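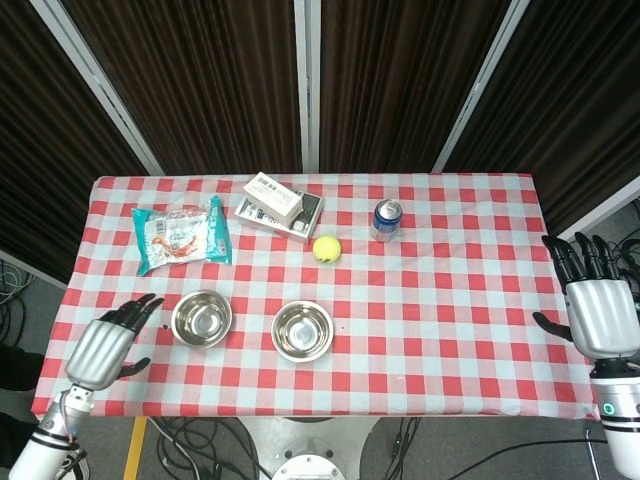

The checkered cloth, with a tennis ball on it.

The Ball from Hodell Street
by Cauã Lopes

My grandmother Hollia kept one tablecloth for company and one for everybody else, and since we hardly ever had company in Rindthorpe, it was the red-and-white one I grew up with. I did my spelling on it. I learned to play rummy on it, badly, and once (I was seven, and very sorry) I cut a square out of the hem to make a flag.

She never scolded me for the flag. She only turned that side to the wall, and there it stayed for years.

The December I turned twelve, old Mr. Soliman from Hodell Street knocked on our back door with snow on his hat and a tennis ball in his hand. It had come over his fence in the summer, he said, and he had been meaning to bring it by. Now, I had never owned a tennis ball in my life, and neither had my grandmother, but she took it from him as if she'd been missing it terribly, and asked him if he'd eaten.

He hadn't. He stayed for soup, and then for the cards, and he cheated so cheerfully that she laughed until she had to take off her glasses. He owed her 117 points by the time he found his hat.

"I believe I have another of yours in the shed," he told her at the door.

"I expect you do," said my grandmother. "Sunday would be fine."

When he had gone she stood a good while at the sink, humming, and then she turned the tablecloth around so the missing square was on my side.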